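Hand-held gripper collection: pre-session safety and inspection checklist, with reviewer comments
Dostik folding study, home site 3. Completed by G. Dow, July 15, 2021

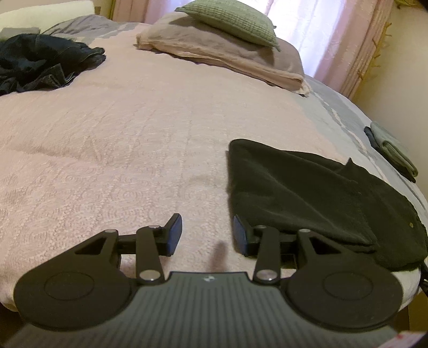 Scope of this sheet is the hand-held unit and the bed workspace used for the garment folding trials. The method under test compares policies trained on demonstrations from a fixed bench with policies trained on demonstrations from furnished bedrooms, and the inspection items follow from that. Surface texture matters to the depth estimate, so the cover in use is recorded at each site: at site 3 it is a pale pink bedspread with a raised swirl pattern, and the dark green folded garment lies on it to the right of the fingers. Results from this site are reported separately until the texture question in item 9 is closed.

Section A. Hand-held unit

1. Housings free of cracks, both sides. PASS

2. Finger pads seated and clean, no lifting at the corners. PASS
Comment: Right pad replaced after the previous session. Pads are wiped with a dry cloth only. Solvent left a residue at site 1 and changed the grip on satin.

3. Pins at finger joints flush, no side play. PASS

4. Full open and close, ten cycles, no binding. PASS WITH COMMENT
Comment: Slight drag on cycle seven, not repeated. Logged against the unit. If it shows up again, pull the unit and use the spare from Skorero.

5. Pinch hazard briefing given to operator. PASS
Comment: Operator to keep the free hand clear of the finger links when regrasping. One minor pinch was reported in November during the bench phase. No injury record required.

6. Cable strain relief and wrist strap. PASS

Section B. Workspace

7. Floor clear on the operator's side of the bed. PASS

8. Operator can reach the centre of the bed without kneeling on it. PASS WITH COMMENT
Comment: Reach is acceptable for operators of average height. Sessions limited to 40 minutes, then a break. Shoulder strain is the most common complaint on the Aitken questionnaire and it gets worse with reach.

9. Surface texture recorded. PASS WITH COMMENT
Comment: Raised pattern produces false edges in the depth map. On flat sheets the corner detector found the correct garment corner in 71 of 80 trials. On textured covers it was correct in 41 of 80. Same garments, same operators, same lighting class. The drop is not explained by garment colour, but the dark items have not been tested separately. See action 2.

10. Backlight from windows. COMMENT ONLY
Comment: Bright window behind the pillows, sheer fabric across it. Lock exposure at the start of the session. Do not draw the curtains between trials, as this splits the session into two lighting classes and the second one has to be thrown out.

11. Buttons, studs and zips on test garments checked for sharp edges. PASS
Comment: Hard fasteners to be noted on the garment card. A stud caught between the pads will mark them.

12. Household items left in place. PASS
Comment: Per protocol. The furnished condition is only useful if the bedding stays as the occupant keeps it.

Section C. Data handling

13. Consent form signed by occupant. PASS

14. Storage space confirmed before start. PASS

15. Dropped samples below threshold. PASS
Comment: The Grivix logger reported none in the test clip. Total accepted demonstrations across the three sites now stands at 1,872.

Actions

1. Repeat item 4 at the start of the next session and record each cycle.
2. Run dark and light garments as separate blocks on a textured cover. Eighty trials each, operator order randomized.
3. Add a line to Section B for cover texture height. Current wording only asks for flat or raised, and two reviewers scored the same cover differently.
4. Update the operator sheet with the 40-minute limit. The printed copy still shows an hour.

Cleared for collection, subject to action 1.
Signed: Gillespie Dow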